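Unit handout: Looking after the Lorkska cell
Robotics Workshop Practice, Gundimthorpe Technical College
Read before the October practical block

Welcome to the part of the course where you finally get your hands on a machine! The Lorkska cell is a single arm on a bench with a soft-fingered gripper, a wrist camera and a crate. It is a small cell, and I think it teaches more about maintenance than the big palletiser next door, where everything is behind a fence and the service technician has the only key.

These notes cover the finger service, the wrist camera check and the restart. The pneumatics sheet is separate.

1. What wears out

The fingers are moulded, flexible and slightly sacrificial. They are meant to give before the workpiece does, so they pick up wear long before the arm shows any. The service interval on our cell is 2,000 grips, counted by the controller and shown on the Mesedent status page under Tooling. The counter does not reset itself. If you change the fingers and forget to clear it, the next group gets a service warning on a brand new pair, and they will not thank you for it.

Look hardest at the rim along the curved edge. Scuffs are fine. What you want to catch is a nick you can feel with a fingernail, or whitening at the root where the finger bends most. Either one means the finger comes off, even if the counter is nowhere near the limit.

2. Taking the fingers off

Park the arm in the service pose (Mesedent, Poses, Service). Press the emergency stop and hang your tag on it. Bleed the air line at the bench regulator and watch the gauge drop to zero before you touch anything at the wrist.

Each finger is held by 2 screws. Support the finger with your other hand as the second one comes out, and put the screws in the magnetic dish. There is a locating pin in the mount, and if it comes away with the finger, push it back in now while you can still see which hole it belongs to.

Wipe the mount with a dry cloth. Please, no solvent! It makes the finger material tacky, and tacky fingers let go late, which looks exactly like a timing fault in the program. One group lost a whole afternoon to that, chasing delays in perfectly good code.

3. Refitting

Seat the finger on the pin first, then start both screws by hand. Tighten them evenly with the short driver until the finger no longer rocks, then follow the torque card on the inside of the cabinet door. Fit fingers as a matched pair. A new finger opposite an old one closes off centre, and thin objects will twist as they are lifted.

4. Checking the wrist camera

This is my favourite part of the job, because you get to see the work from the gripper's own point of view. Open the live view and jog the arm down beside a test object. We use a book, as it has flat faces, a definite edge and large print on the cover. 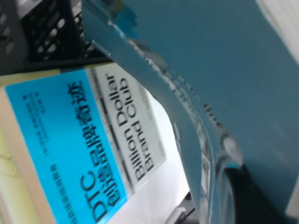

Figure 1. Wrist view with a finger beside the test book, "Billion Dollar Brand Club" in its Chinese edition. The black crate is behind.

Study the figure before you come in. The picture arrives turned by a quarter, so the titles run sideways. Leave it that way — the rotation is handled further down the line, and "fixing" it in the camera settings will send every correction off in the wrong direction. The large title is readable and the fine print is not. For a close view taken at the wrist I am happy with that. Notice too how the white area between the book and the finger has lost nearly all its detail. If the edge of your object starts to vanish into a patch like that, turn down the bench lamp first and leave the exposure setting for last.

5. Wrist zero and restart

Restore the air, clear your tag and release the stop. Home the arm at low speed with one person on the pendant and everybody else behind the yellow line. The wrist reading should come back to zero. If you see 359, the joint has settled a hair on the wrong side of its mark, so jog it forward and home again. Don't edit the offset.

Run the Paulauskas routine, which is 11 slow grips on the test book, and listen as well as watch. A healthy pair closes with one soft sound. Two sounds close together usually mean a loose screw.

Clear the grip counter, write the finger batch in the cell log and initial it. Bring the log sheet to the tutorial, along with anything odd you noticed. I love the odd ones!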